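Sorting the garage, part 3

I'd been promising Liv I would get the garage straight before December, and this weekend I finally ran out of excuses. Most of what was in there had come with us from Bolthorpe and never been unpacked, bless it.
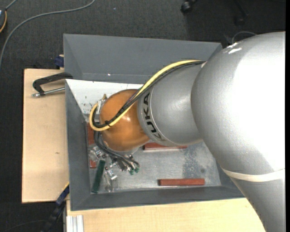
Anyway, I've settled on deep bins for the big awkward bits and shallow ones for screws and hooks, and I do feel so much lighter for it! Vidar is having the old paint tins. The Christmas lights (all 6 sets, goodness) can wait until next time.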